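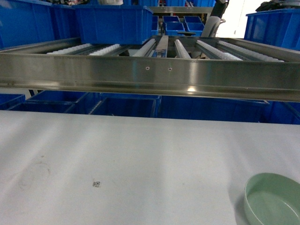
Puesto de picking con mesa blanca, transportador de rodillos y cajas azules, noviembre de 2021

Reseña: kit de señalización y buenas prácticas Ploda para celdas con robot

Llevaba meses queriendo escribir sobre este kit y por fin lo he usado lo suficiente como para tener opinión propia. Adelanto que me ha encantado, con un par de peros que cuento más abajo.

Ploda vende una caja con todo lo necesario para poner orden en una celda pequeña: 164 etiquetas con código bidimensional, cinta para suelo en dos colores, plantillas de marcado, fichas plastificadas y un cuaderno de reglas en español. El cuaderno es la joya. No pretende sustituir a las normas (las ISO 10218 hay que leerlas igual, y la evaluación de riesgos la firma quien la tiene que firmar), pero traduce a gestos de cada día un montón de cosas que en el papel oficial suenan lejanísimas.

Me explico con la mesa. El cuaderno pide que la superficie de trabajo tenga un solo color, mate, sin brillos, y que encima esté únicamente lo que se va a manipular. Parece una tontería hasta que pasas una mañana entera peleándote con reflejos. La mesa blanca cumple de maravilla: un cuenco verde claro destaca sobre ella sin ningún esfuerzo, y una etiqueta pequeñita tumbada en el tablero se localiza enseguida. El acero del transportador es otra historia, porque el canto pulido recoge el azul de las cajas y devuelve brillos. El cuaderno le dedica página y media a los metales pulidos y recomienda decidir primero qué zonas quedan fuera del área útil de visión, y luego ya tocar las luces. ¡Ojalá lo hubiera leído antes de comprar el segundo foco!

También trae un apartado sobre limpieza que aplaudo de pie. Los cercos que dejan los recipientes se revisan al cambiar de turno, con su casilla en la ficha. En nuestra mesa hay uno, tenue, con forma de anillo, y desde que existe la casilla por lo menos sabemos a quién le toca el trapo.

La parte de contenedores es la que más discusión levantó en el taller. Ploda propone un color por función y nada de mezclar. Nosotros lo tenemos todo en azul, las cajas grandes sobre los rodillos, las bandejas pequeñas del fondo y la fila que queda detrás de la mesa, por debajo del riel, y según el cuaderno eso solo vale si cada caja lleva su identificación en el frontal. Tiene razón. Otra regla muy sensata: el contenido no asoma por encima del borde. Ahí suspendemos, para qué engañarnos, en las cajas de arriba sobresalen cosas y más de una vez he tenido que ir recolocando.

Y luego está el capítulo del brazo, breve y clarísimo. Zona de alcance marcada aunque el equipo sea colaborativo, velocidad reducida mientras haya alguien metiendo las manos, parada de emergencia accesible desde los dos lados y prohibido dejar accesorios apoyados sobre los rodillos. Lo he impreso en grande.

Para comparar, antes probé el juego de Grorkham, que trae 418 etiquetas y cuesta menos. El adhesivo es más fuerte (demasiado, en superficies pintadas deja resto) y el manual es una traducción bastante torpe. Si solo quieres pegatinas, adelante. Si quieres criterio, Ploda gana de calle.

Los peros: la cinta amarilla se levanta en las esquinas, las plantillas vienen pensadas para mesas más grandes que la nuestra y el cuaderno pasa de puntillas por los transportadores de rodillos, apenas 4 párrafos. En la tienda de Marín me dijeron que en septiembre había salido un anexo sobre eso, todavía no lo he conseguido.

Después de casi 3000 ciclos con las etiquetas puestas he cambiado dos. Lo volvería a comprar mañana mismo, y de hecho ya hay otra caja pedida para la celda de Ganda.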